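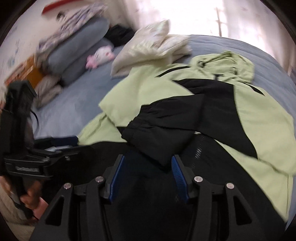

Rukora おはなしカードセット

うちの店でいちばん説明に時間がかかる商品です。でもいちばん好きな商品でもあるので、ちょっと長くなりますが書かせてください!

Rukoraは、カードをめくりながら親子でお話を作っていく読み聞かせ用のセットです。絵本のようで絵本じゃないというか、登場するのは森のはずれの沼に住む生きものたち。カワウソの兄弟、泳ぎの苦手なカモ、いつも眠たいサンショウウオ……と、主人公は毎晩えらび直せます。カードは全部で207枚。最初に箱を開けたときは「多すぎない?」と思ったんですが、子どもは平気で、気に入った十枚くらいをずーっと使い続けます(うちの下の子は三週間カモ一筋でした)。

遊び方はゆるいです。「だれが」「どこで」「なにがおきた」の三つの山から一枚ずつ引いて、あとは大人が適当に話し始めるだけ。途中で詰まったら「なにがおきた」をもう一枚。私はよく詰まるので、カモが一晩に四回も嵐にあったことがあります。

作っているのはWavisholmという小さな出版工房で、もともとは普通の絵本を出していたところです。付属の小冊子には見本のお話が六つ入っていて、私のおすすめは二つ目の「つきをひろったカワウソ」。短いのに、最後の一行で毎回ちょっと声がつまります。五つ目は少し長いので、眠い日には向きません。

文字はひらがな中心、カタカナにはふりがな付き。対象は三歳からとなっていますが、三歳だとお話を作るというより、カードを並べて満足する感じかな。五歳をすぎると自分で語り出して、こちらの番が回ってこなくなります。

よく聞かれることもまとめて。

カードの角は丸いです。表面はつや消し加工で、夜の明かりでもてからず読みやすいですよ。水拭きは軽くなら大丈夫、つけ置きはだめです(やった方がいらっしゃいました)。

なくしたカードは一枚200円で取り寄せできます。カード裏の右下の番号を、注文の備考欄に書いてくださいね。

追加セットのJirowは海辺の生きもの編で、裏の模様が同じなのでまぜて遊べます。ただ本体の箱にはもう入りきらないので、収納は別に考えてください。

重さは箱ごとで1000グラム。旅行に持っていくなら、好きなカードだけ巾着に移すのがおすすめです。巾着は付いていません、すみません。

次の入荷は12月の予定です。贈りもの用の包装は無料、ご希望の方は注文画面でチェックを入れてください。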